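# Layout Board for Small Parts: Final Report

Module: Product Design 2, Grovholm
Working title: Pallska (the name came from the group chat and stuck)

## 1. What we set out to do

The assignment asked for "a tabletop object that tells the user where things go." Most groups took this as permission to make a desk organizer. We made a flat white board with thin black outlines on it and a set of blue pieces to stand on the outlines. We're aware that a two-year-old could have come up with it. One of our testers was nearly that age and seemed unimpressed by our process.

The starting point was an old sorting set called Tilura that has been in the department cupboard with a 2022 inventory sticker on it. It has deep recesses, and every piece drops in with a clunk. We wanted to know how much of that guidance you can take away before people start putting things in the wrong place. Hence no recesses, only lines.

## 2. The pieces

All the pieces are blue. Our first set had a different color for each shape, and testers matched by color and ignored the outlines completely, which made the outlines an expensive form of decoration. One color fixed it in an afternoon.

The set includes:

- small pegs
- a cylinder, thicker than the pegs
- a gear-shaped piece, a disc with teeth, which everybody picks up first

The gear was meant to be the hard one. It was the easy one. Nobody confuses a gear with anything. The pegs caused most of the trouble, being small, plain and keen to fall over.

## 3. The board

The long side is 297 mm, chosen to match the paper we sketch on. Our second layout, Pirihi, was twice that and looked wonderful on the wall. On a table people had to stand up to reach the far end, so it stayed on the wall.

We argued for far too long over line weight. Thick outlines were easy to see, but a peg could sit anywhere on one and look correct. Thin outlines demand a bit of care. We went thin. The square ones came out fainter than we wanted on one print, and we kept that board in use anyway, partly out of interest and partly out of budget.

## 4. Testing

We ran 51 placements with 12 testers. Each tester got the pieces in a pile next to the board and one instruction: put them where they belong. We wrote down anything that tipped, landed outside its line, or got moved again after the tester had let go of it.

Tipping was the most common problem and nearly always involved the small pegs. Second came what we called hovering, where the tester holds a piece over the board and thinks. We had planned to time the hovering, then discovered that none of us agreed on when thinking starts. There is a column for it in the spreadsheet. It is blank.

Placement went better on a black tabletop than on the pale one in the studio. The edge of the board was clearer, and a dropped peg could be found again without anyone crawling.

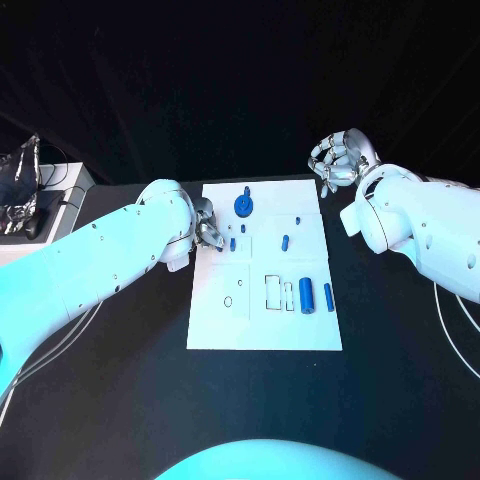

**Should an outline be exactly the size of the piece's base?**

Slightly larger works better. With an exact fit the piece hides its own line, and the user can't tell whether it is straight. A narrow margin on all sides leaves the line showing, and people correct the position themselves.

## 5. What we would change

- A wider base on the small pegs. We were told this in week two and have now found it out independently.
- Darker square outlines.
- A tray for the pieces, so that the pile doesn't spread under the board.

The cylinder stays as it is. It stood up every time, and the final print files use its base as the reference size for the next set of pegs.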